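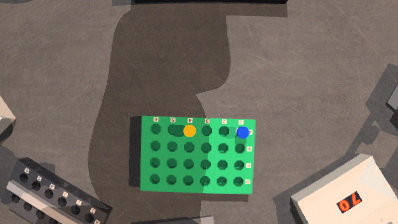 **Zotus lab cell sim pack: worth it or not?**

**skindwood_dan** wrote:

Fri 21 August

Trial license for the Zotus bench pack runs out Monday and my boss wants a yes or a no. You get the arm, the racks, the pegboard, a little box with red digits on it, and a pile of sample tasks. I've been on the ball-sorting one all week. I have a degree.

Price is 2,305 for a single seat. Anybody here paying that willingly?

---

**mossbucket** wrote:

We are. The pegboard task alone saved me building my own, and the holes are on a sane grid. Support is one guy, Tahsin Patwary, and he answers email faster than my wife does.

---

**Intarasuk_fan** wrote:

Hard no from me. Intarasuk does the same kind of thing for 1,323 and their manual was written by someone who had met a user. Also, shadows. Turn on the overhead view in Zotus and the arm parks its own shadow across the board. My detector lost its mind.

---

**mossbucket** wrote:

> the arm parks its own shadow across the board

Yes. Arms do that. If your detector can't handle a shadow I'd like to hear how it's getting on with windows.

---

**Intarasuk_fan** wrote:

Our lab has no windows. It's in Wurbridge, we wouldn't want to look at it.

---

**skindwood_dan** wrote:

Okay, back to my money. My gripe is the cabinet setup. The arm stands on top of the big white cabinet, and you spend your morning with the gripper pointed straight down at a little black block.
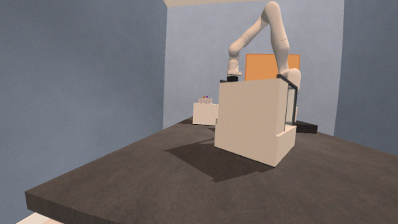
*Render: skindwood_dan, Zotus trial build*

I can't tell if that's a task or a punishment. Does the pack let you move the base without redoing everything?

---

**mossbucket** wrote:

Yes, but it's in the scene settings, under a menu called "Misc." Everything good is under "Misc." Move the base, save, reload, and the tasks follow it. Mostly. Check the small box at the back, mine kept its old offset.

---

**pallet_jack** wrote:

Ran 3,000 episodes on it last December. It crashed 20 times, all overnight, all while I was asleep and feeling good about myself. Turn on autosave. Otherwise I have no complaints, apart from the price, the menus and the blue walls.

---

**Intarasuk_fan** wrote:

So you're recommending it?

---

**pallet_jack** wrote:

I renewed, didn't I.

---

**skindwood_dan** wrote:

Moved the base. Tasks followed. I've emailed Tahsin to ask for two more weeks on the trial.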